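Plikari Home Collection Program
Interim progress report to Zuccaro
Work package on good practice
02/09/2022

Status

You asked for a short account of where the operating rules stand and whether we think they are working. The rules exist, they have been sent to every site, and the operators have signed them. Whether they change what people do in a bedroom or a kitchen is a separate matter, and on the evidence so far I would not claim much.

The Clurkard guide, which we adopted in April at your request, has 12 rules for hand-held gripper work in private homes. We have now gone through it line by line against 200 recorded sessions. Our reading is that 6 of the rules can be checked from the recordings. The rest ask the operator to "take care" or "remain aware," and no reviewer can mark those pass or fail in a way a second reviewer would repeat.

What we found

Footwear. The guide asks for "suitable shoes" and leaves it there. Operators at home wear what they wear at home, open-toe slippers included. Ferkiser, our training contractor, wants closed shoes written in. I would support that only if we also say who supplies them and who looks.

Clearance. The guide asks for a clear floor around the work area. Family rooms have bins, beds and desks in them, and clearing everything away gives us recordings of rooms that don't exist. We propose a smaller rule: a clear place to stand, with nothing underfoot, and the furniture left where it is.

Sleeves and straps. No rule covers these at all. With a gripper in each hand, loose cloth near the linkages deserves at least a sentence.

Private papers and labels. This is the weakest part. The rule says personal material should be removed "where practical." Shelves and trash bins are full of paper, and operators do not read every sheet before they start. Our reviewers disagreed with each other on what counted. I don't think a longer rule fixes this. A short walk through the room with the householder might, and we would like to try it at seven sites before anyone rewrites the text.

Training

All operators have completed the Ferkiser online course. The pass rate is very high, and I'd ask you not to quote it. The quiz can be retaken without limit and the questions come in the same order each time.

Spending

On budget. The review hours ran over and were covered from travel, which we barely used.

Next period

Run the walk-through trial. Send Clurkard our marked-up copy with the rules we could not check. Agree with you whether "compliance" stays in the reporting template. At present we fill that box with a signature count, and I would prefer to leave it blank until it means something.

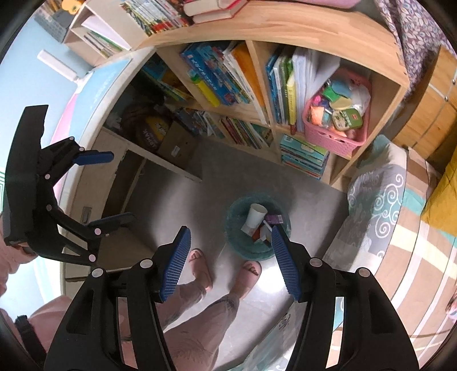 Two-gripper work in a home, with a trash bin and bookcase close by.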